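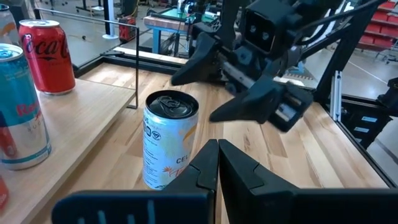

Castusholm bench

By Lenka Kollár – February

Print this article | E-mail this article

The Castusholm bench is a two-armed tabletop manipulator built in a shared workshop by Svetozár Šimek and Liya Gebru. It was designed for picking up, turning and re-shelving small packaged goods, chiefly drink cans, and is operated either by hand through a pair of leader arms or from recorded motions. The name is that of the workshop and is also used for the later copies.

Construction

The bench consists of a light wooden top set in a black metal frame, with a raised wooden shelf along one side. Each arm ends in a black gripper with two angular fingers. The fingers are printed in halves and bolted to the carriage, and a worn pair can be changed without removing the gripper housing. Early fingers had flat faces and tended to rotate a can as they closed. Peter Ševčík redrew them with a tapered tip, and this profile has been kept in all later versions.

Cameras are carried at the wrists, so that the fingers stay in view during a grasp. Cable routing was revised 4 times. In the present layout the cable leaves the top of the arm in a loose curve, which lets the wrist turn fully without pulling on the connector.

Control

Motor commands are sent at 40 Hz by Drovow, a small control program written by Gebru. Drovow limits closing force by motor current – a crude method, but adequate for full cans. Empty cans are dented at the default setting and require a separate profile. Joint offsets are stored in a text file and must be measured again whenever an arm is unbolted.

Use

The usual exercise is a transfer between shelf and tabletop, with the second arm steadying the can. The workshop log lists 737 transfers for the first version of the bench. Most failures were recorded at the shelf rail, where the lower finger caught on the edge during approach. Raising the approach path by 7 mm removed the fault.

Variants

Naheed Gilani built a single-arm copy at home, known as the Plemetti, using the same fingers and a shorter frame. It has no shelf.

See also: Bednárik gripper; Leader arm; Wrist camera

This site uses cookies to remember your reading preferences. Accept | Manage settings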